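About Us

Flinholm Robotics Club
Plaresden campus, room 15, after last period

We're a student club. We teach robots to do chores, mostly shop chores at the moment: picking, sorting, restocking. Started with 11 members and one borrowed bench. Now there are 51 on the sign-up sheet, though a normal afternoon is a lot fewer than that, and exam weeks it's whoever brought snacks.

No experience needed. You don't have to code. Plenty of people come in to do hardware and end up on data, or the other way round. Bring a laptop if you have one, if not we have a few old ones (slow, sorry).

What we're working on

Two main projects right now. Ferrand is the arm. Older of the two, gets entered in the spring competition every April, has been rebuilt more times than anyone wants to go into. New shoulder joint this year. Wiring still a mess.

Wuden is the small-items project. Learning to pick little things off store shelves and out of organizer boxes, starting from people doing the same job by hand. Stationery has been the main subject. Pencil leads are a pain, the tubes are thin and slippery and they all look alike, and the packaging changes from one brand to the next. A person just grabs a few and holds them in one hand while the other goes back for more. Getting that into a training set takes alot of patience. Our set is at 678 clips, labeled by members, checked twice.
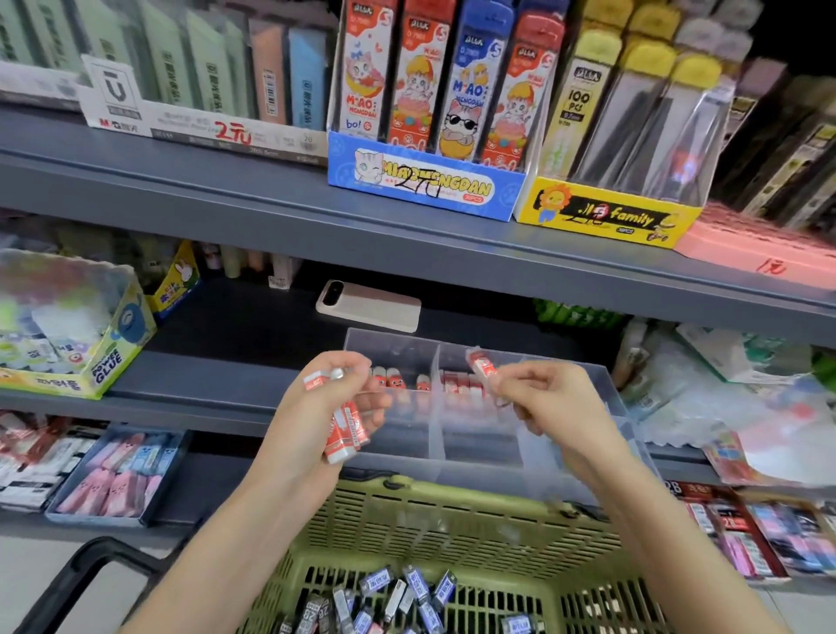
Océane Friesen wrote back after reading our last update that we should quit throwing out the clumsy takes, the fumbles and regrasps are what her own model learned the most from, and would we please write down which hand does what. Fair. We've started a column for it. Old clips still need going thru, so if you want an easy first job there it is.

How a meeting goes

Quick roundup at the start, who's stuck on what. Then we split up. Arm people by the windows, data people at the long table, new people with whoever is free. Clean up before you leave, tools back on the pegs, batteries on the charger and NOT in the drawer.

Labeling nights are separate, check the board outside the room. Headphones fine. Two people per clip so the labels get argued over at least once.

Competition team

Picked from regular members, no tryout as such. Come often, know the arm, be ok with early buses. If you only want to do Wuden thats fine too, it has its own demo table at the school open house.

Joining

Come by any afternoon and put your name on the sheet. Safety talk first, then you can touch things. Dues are whatever the board says this term, ask if it's a problem and we'll sort it out quietly.

Page last updated 6/22/20. Summer hours still being worked out, will post them when we know.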